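Home > Parenting > Bath & Bedtime > Ask the Community

Is kids' body wash different from regular body wash?

Posted by cuvalow_dad

My daughter is four and I have been washing her with whatever is in my shower. My mother-in-law found out in September and has not let it go. Is there a real difference, or am I paying extra for a duck? 226 views and no replies on the last site I tried, so please be kind.

3 replies

Murali Pinto

Mostly it comes down to fragrance and how harsh the cleanser is. The kids' ones tend to be milder and sting less in the eyes, though "tear-free" is a promise my son has tested to destruction. Turn the bottle around and read the back. If perfume is near the top of the list and she gets itchy, try something plainer. You are also paying for the duck.

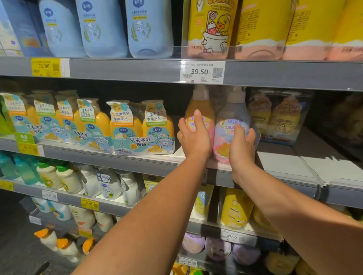 morrison_mom_of_2

We got a big pump bottle and it was gone in 2 weeks, because pumping is apparently a sport. Keep it on a high shelf. One squirt does a whole kid. For dry skin, shorter baths helped mine more than any soap did, and I put lotion on her right after. If there's a real rash, ask the pediatrician and skip us.

DernbergDave

i use dish soap on mine and hes fine. hes a labrador though

75 people found this helpful | 12 shares

Related
Getting shampoo out of a toddler's eyes
Bath toys and mold - when to give up
How often does a four-year-old need a bath?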